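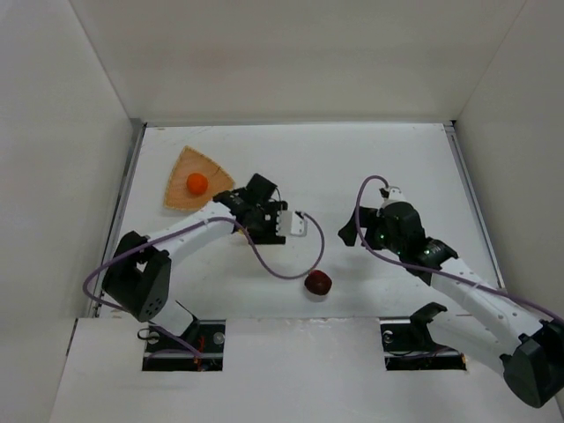
4. Fixing the arms and first power-up

Arms go in from the front, one per slot, box already built (section 3). Bracket up through the slot in the front panel first, shoulder joint on after, never the other way round. Both arms should end up facing each other over the floor with clear space between the grippers, and the purple cables left with a good slack loop like the left one has, which droops out past the gripper before it comes back to the finger. Looks messy. Leave it. A cable pulled tight will pop out of the wrist on the first big swing.

Tools: small crosshead, 3 mm hex key, tape, the Rulta supply. Allow 20 minutes an arm, more if it's your first go.

1. Power off at the wall. Not just the switch on the supply.

2. Drop the left bracket into its slot. Screw in finger tight, then a quarter turn. Don't crank it.

3. Feed the red wires down through the slot, beside the bracket. Check nothing is pinched before you go on.

4. Seat the shoulder joint on the bracket and swing the arm up by hand. Should move freely. If it grinds, back off the screw and try agian.

5. Same again on the right.

6. Tape the cables to the white links if you like, but only near the shoulder. Nothing past halfway.

CAUTION: keep hands out of the box from here on. The arms go to their home position as soon as they get power and they do not go slowly.

7. Power on. Look for the green lights on the wrist. No lights, power off, reseat the plug at the wrist end, try once more. Still nothing, see section 7.

8. Load the Trollus settings file and run the homing routine 3 times. Arms should stop in the same place each time. If one drifts, redo step 4 on that arm.

9. First pick: something soft and light. The little orange ball on its cloth is good for this, the cloth stops it rolling off. Leave the red fruit till later, it's shiny and the fingers slip on it untill you've set the grip strength.

Note: keep grip at 5 or under for now. Ciarán had it higher and stripped a gear.

Note: spare brackets are in the Podaven drawer, bag 391. Last one out tells Tarek so he can print more.

Calibration is section 5.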